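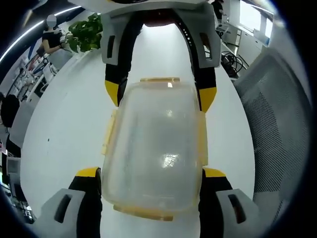

12th December

Third entry on the Dostuvico hand-held gripper kit, on loan from Minami and due back in January. Continuing with lidded containers. For anyone starting here, we are meant to decide whether Wetbridge should buy the kit for the packing bench project or carry on with the home-made pair, which everyone loves because everyone made a bit of them.

Setup as before. White table, clear food box with the yellow clips, grip from above, lift, hold, put down a hand's width to the left. Repeat until tea. Budemus want recordings of boxes being handled the way their kitchen staff handle them, and their kitchen staff have presumably never had to do it with yellow fingertips, but we are all making allowances.

Calibration first. The leaflet promises "ready in moments". I make it 27 minutes, of which a good part went on finding the page that tells you to do step six before step four. I have pencilled an arrow on our copy. Once it was done it stayed done, and I'll give them credit for that, as the home-made pair loses its zero if you look at it sternly.

Ran two blocks before lunch. Total on the log is 306 lifts, of which 39 are marked bad. I went through the bad ones and they sort themselves out fairly well:

- Most are slips at the corners. The box has rounded corners and the tips would like a flat side, please. If all the tips arrive together it holds nicely. If one gets there late, the box turns slightly and the others spend the rest of the lift apologising for it.
- A smaller lot are tracking faults. Clear plastic and overhead lights, the old friends. The software decides the glare is the box and follows it about with great devotion.
- The rest are me. Squeezed too early, let go too early, sneezed once.

Béla Barta had a turn after lunch and did better than I did, which he put down to technique. His technique is to go slowly. I have written this down as a finding because the sales sheet says operator speed makes no difference, and it plainly does. Would like two more people on it before I put that in the report to Budemus.

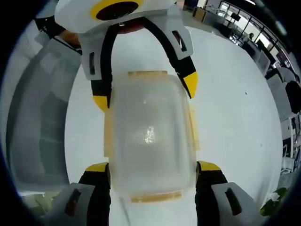

Grip force. There are only two settings, soft and firm. Soft is fine for an empty box. Firm is also fine for an empty box, though the sides give a little and you find yourself wincing on its behalf. Neither has been tried with anything inside. The sales sheet shows it holding a full box of soup with the calm of a head waiter. I asked Minami what the soup weighed and was told the picture was "indicative". Next session: dry rice first, then water, with towels.

Tips. Still happy with these. They wipe clean and they don't leave marks on the plastic. Spares come in bags of four and you can't order fewer, so the first lost tip will leave us with three in a drawer until the end of time. Changing one takes a thumbnail and some bad language. Fine.

Weight. Fine for the first half hour. After that the wrist starts sending letters. The supplier lists a support arm as an optional extra, priced separately, and I think we should count it in when comparing costs. Béla disagrees, but Béla rows.

Trigger squeaks. It did last week too. Reported it, got a ticket number and a cheerful message asking me to rate the experience. Oil in the meantime? The manual says no oil anywhere. Leaving it.

Software. The export still writes the session name with a space in it and then refuses to open files with a space in the name. Workaround is on the whiteboard. Please don't wipe it off again, whoever is so tidy. The update that was to fix this has moved from "shortly" to "January", by which time the kit will be in a box on its way back to Minami, so we may never meet.

Where I've got to on buying: leaning yes, if they throw in the support arm and put somebody on the phone who has used the thing. The home-made pair is cheaper and squeaks less, but we can't hand it to Budemus staff with a straight face, and the log from it needs so much cleaning up that the saving goes on my afternoons.

To do:
- Repeat the corner grips with the box turned a quarter.
- Try it with the nearest overhead light off, see if tracking behaves.
- Rice, then water.
- Ask for a price on tips in ones. They will say no.
- Second calibration timed by somebody who hasn't read my arrow.
- Charge both batteries. The one with tape on it lies about being full.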